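Wartung nach Gefühl

4. Dezember 2019

Seit August steht der Greifarm von Palik bei mir, und seit August lese ich im Handbuch, er sei "weitgehend wartungsfrei". Weitgehend, aha. Nach meiner Erfahrung heißt das: Man wartet ihn dauernd, es steht nur nirgends, wie.

Angefangen hat es mit den Fingern. Nach 235 Zyklen saß der linke merklich lockerer als der rechte. Die Schrauben am Handgelenk hatte ich nach Vorgabe angezogen, trotzdem Spiel. Im Forum von Konton schwören sie auf Schraubensicherung, mittelfest. Habe ich gemacht. Hält bisher, aber bisher hat bei mir schon vieles gehalten.

Dann die Kalibrierung. Die Software Kaijage verspricht eine "vollautomatische Nullpunktsuche" in 5 Minuten. Bei mir liegt der Nullpunkt danach bis zu 8 Millimeter daneben, und zwar jedes Mal woanders. Ich stelle ihn inzwischen von Hand ein: Arm stromlos, Finger schließen, Spitze auf die Markierung, Wert notieren. Dauert länger, stimmt dafür.

Zum Prüfen nehme ich keine teuren Messklötze. Ein Pappkarton und ein blauer Spielzeugbaustein mit vier Noppen reichen völlig. 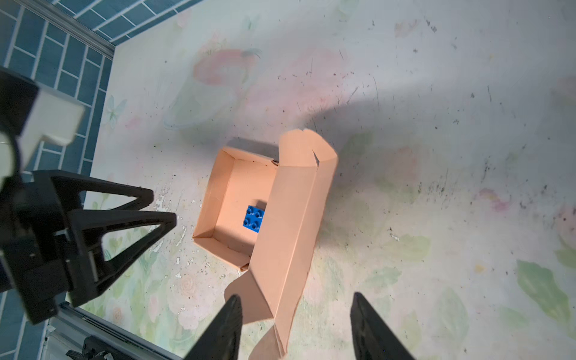

Wer sein Geld lieber für das Prüfset von Grollirside ausgibt, 100 Euro, bitte sehr. Ich habe es mir angesehen und wieder zurückgeschickt. Saubere Teile, keine Frage, aber mit Pappe, die nachgibt, merke ich viel schneller, ob der Greifer zu tief anfährt.

Offen ist noch das Kabel am Handgelenk. Es scheuert, sobald der Arm weit nach links dreht. Der Support empfiehlt ein Softwareupdate. Gegen ein scheuerndes Kabel. Ich nehme erst mal Spiralschlauch und schaue am Wochenende, wie es darunter aussieht.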